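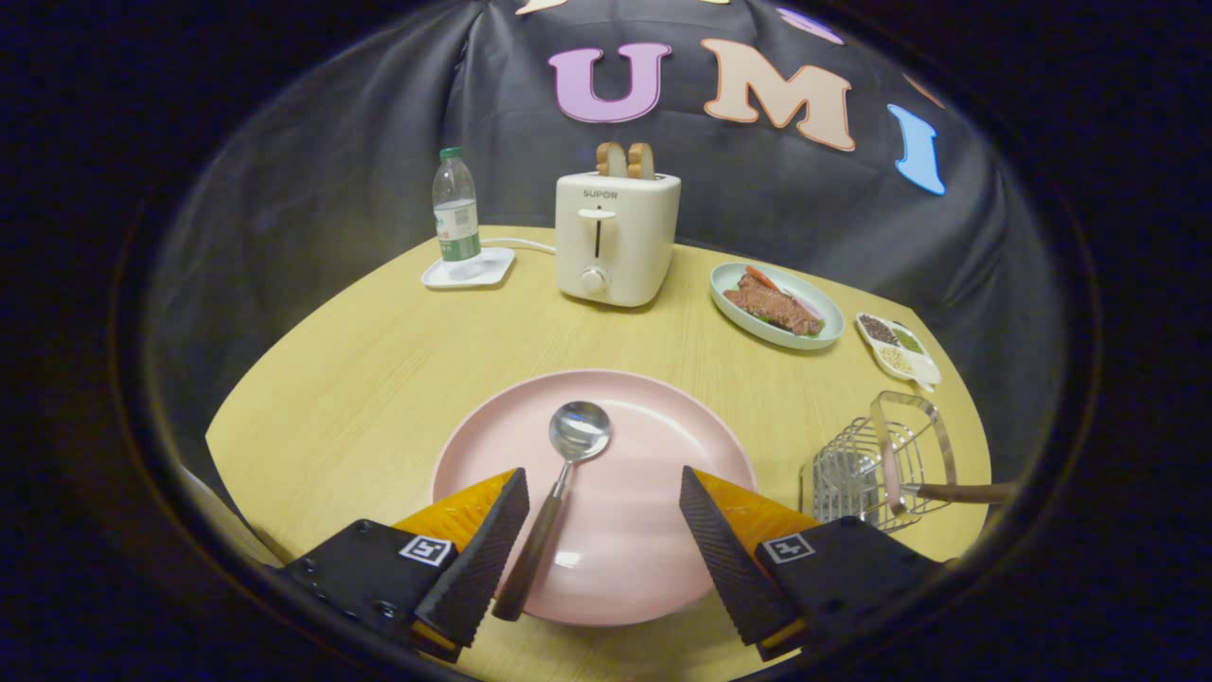
Posted by Birgit Fuchs, Indgate, December 11, 2004

FOR IMMEDIATE RELEASE

Hi everyone, big news from our little yarn shop! Mühlbauer is moving to Joltport in April, and I'm so excited I can hardly type. The new place is at 3530 Girisix Road (old shoe store, green awning) and it has room for six knitting classes a week, up from five. Sock night stays put, I promise! We'll keep the Indgate shop open until the move, and all sale wool is half off while it lasts. Gift cards work at both places. Questions? Call the shop and ask for me, Birgit.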